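The ferry to Ellthorpe was full by nine on the morning of the boat festival, so Zarmeena Rizvi stood at the rail with her paddle between her knees. She had signed up for the open-water race in May, after two glasses of wine, and had paid the fee before she read the distance.

"You'll want to go wide at the Skastum buoy," said the woman next to her. "Everyone cuts in and gets stuck."

"Have you done it before?"

"Once. I got stuck."

Her name was Laimutė Liepiņa. She was 70 and had brought her own seat cushion.

They were put in the same heat. A man from the harbor office read out the rules through a megaphone that worked on every other word. Somewhere behind them a brass band was tuning up, or playing. The horn went and the boats bunched together, and Zarmeena lost sight of the cushion almost at once.

She went wide at the buoy. It added a lot of water. When she came around, the pack was on her left, knocking hulls and shouting, and Laimutė was in the middle of it.
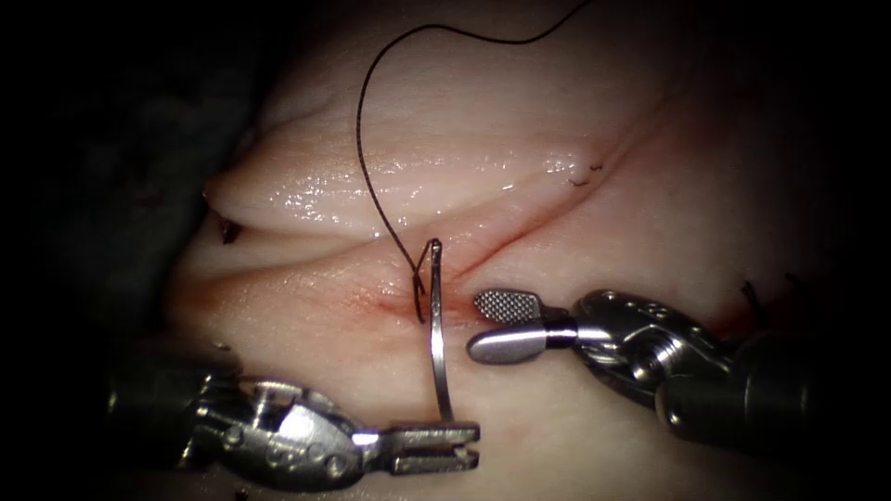 Needle and thread at the incision.

Zarmeena finished in the back half. She dragged her boat up the shingle and bought two fish rolls from the stand by the slipway. Then she sat down on the wall to wait.

Laimutė came in 11 boats later, soaked to the shoulders.

"I forgot," she said, and took a roll.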